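January 5, 2024

Back in the workshop and straight onto the Bellamy table. I'd forgotten how good this timber is! Pale blond, with the grain running across it in long wavy bands, tight and dark in one part and then opening right out. Couldn't stop running my hand over it.

Lamp off, blinds up, had a proper look in daylight. A few tiny dark specks and some faint scratches, all shallow as far as I can feel with a fingernail. No need for the coarse paper at all, I reckon. Plan is to go over it by hand with the grain, wipe down, then 2 thin coats of the Prelel oil with a night between them.

Did a test patch on the offcut from August, the one labelled Dendimitz. Colour came up a touch warmer, grain really jumped – lovely stuff. Left 85 ml in the tin, should be plenty for the top but check before starting the legs.

To do: order more pads from Laklow, find the good tack cloth, sweep before any oil goes near it (dust on the bench again).

Question for whoever's in next: do we chase the specks out or leave them be?
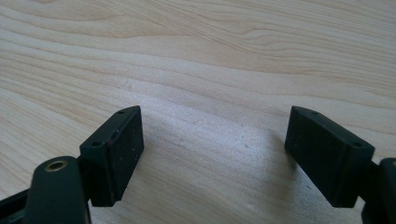
Leave them, I'd say. You'll sand a hollow into it going after marks that small, and the oil will show that up far worse. Happy to do the first coat if you want a hand.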